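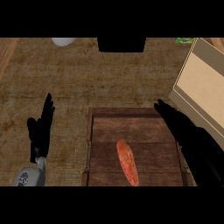
Will the club be changing the rule on magnified scopes for the prone matches? We talked it over for most of the evening and it stays as it is until May, when the members vote on it properly.

Minutes of the rifle club meeting, October 21, 2018

I took the notes this time, so if I've got your name attached to something daft, tell me and I'll fix it. Huguette Deschamps was in the chair and got us going on time. The last minutes were read and passed with one correction: the new rings for the club rifle are Masson ones, medium height, and I had put down high.

Scopes. This was the big one. As things stand you can use what you like on practice nights, but matches are iron sights or a plain red dot. A few people want scopes let in, mostly the ones whose eyes are getting on a bit (I'm one of them, so I declared it before speaking). Huguette's worry is that we'd end up with two people shooting against each other on completely different kit. Someone at the back suggested a separate class with its own score sheet, and that went down well. I'm to write up the wording and send it round before the vote.

Club rifle. The Kilia scope we've had on it since spring won't hold its zero. I shot 3 groups with it myself and each one had wandered further left. We checked the rings, which were tight, and then the base, where one of the screws was turning freely in its hole — so it may not be the scope's fault at all. It's going to the gunsmith in town before we spend anything. Please leave it in the cabinet until it's back, even if you only want it for ten minutes!

Red dot for beginners. I'd priced up two. The Raretti is 80 pounds and comes with a mount, and the other one costs a good deal more and doesn't. There was a long back and forth about whether a cheap dot is money thrown away. I said that at 25 yards on a .22 it will do perfectly well, and if it packs up we've learnt something. Agreed to buy the Raretti, with one vote against.

Money. There's 889 pounds in the account after the range rent. Subs are in from 49 members and I've got a list of the rest, you know who you are. The Stastico target order is in as well — same paper targets as before, but the packs are a bit smaller for the same price, which caused some grumbling. We'll stick with them for now and I'll ask elsewhere in the new year.

Range. The left-hand light over the firing point is still flickering. I've rung the electrician twice and he says he'll come. The sandbags need refilling too, and I'd be glad of a hand with that before the next practice night, as it makes a horrible mess on your own.

Any other business. Somebody has left a torque driver in the kit box, blue handle, no name on it. It's in my car if you want it back. Huguette asked that people sign the book on the way out as well as on the way in.

Next meeting is at the usual place, half past seven.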